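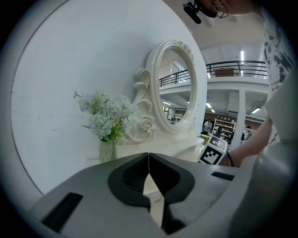
Oval mirror, white carved frame, flowers in the green glass vase.

Vanity Table FAQ – Demeo Furniture

Answers to what people email us most. Updated November 17, 2023. If yours isn't on the list, write to the shop and we'll add it.

Does the mirror come with the table?
Yes. One piece for sale, one price. We don't split them, please stop asking :)

Is the rose separate?
No, part of the carved mirror frame. Same with the small flowers at the top. Don't lift the mirror by either one. Two people, hands on the plain parts of the frame, lift straight up.

Are the flowers and vase included?
No. Just how we dress the top. The blooms are artificial and dust shows on them fast – hair dryer on cool, a minute or so.

Will the gold edges rub off?
They can. It's a thin line of color, not a thick coat. Dry soft brush only. No glass cleaner on the frame, ever. Spray the cloth, then wipe the glass.

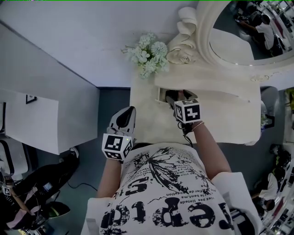

Marisol Haverford

The drawer sticks. What do I do?
Pull from the middle, a little at a time. If it drags, take it out and rub a plain candle along the runners. Still drags – check the floor. A table that leans pinches its drawers, nine times out of ten that's the whole problem. Fold of card under the short leg.

How much can I keep in the drawer?
It's small. Brushes, lipstick, jewelry, a comb. Not your hair dryer. Line it with paper first, powder gets into the corners and you wont get it out again.

Is the worn look damage?
No, that's the finish. Cream white, distressed on purpose. If you see bare wood somewhere you think is wrong, send us a picture and we'll tell you.

Can I touch it up myself?
Yes. Ask for the Delacroix touch-up pot, 20 dollars. Dab, don't brush. Let it sit 45 minutes before you put anything back on top.

It looks whiter in my room than in the shop.
Happens a lot. Against a white wall it reads lighter, next to a warm wall more yellow. Try it in daylight before you decide anything.

Can it go next to a radiator or in a bathroom?
Rather not. Heat opens up the joints and steam gets behind the glass. Leave a gap from the wall too, a hand's width is plenty.

What does it cost?
2,000 with the mirror. A deposit of 400 holds it until you can pick up. Deposits made in October are still good.

Do you have a matching stool?
The Climero stool is close in color, not an exact match. Comes with a plain seat, you can recover it easy.

Do you deliver?
Local only, ground floor. Stairs cost extra – tell us before, not when the van is outside. The mirror travels seperately, wrapped, and we put it back on for you.

Can I return it?
Yes, if it hasn't been painted or drilled. Keep the wrapping until you're sure.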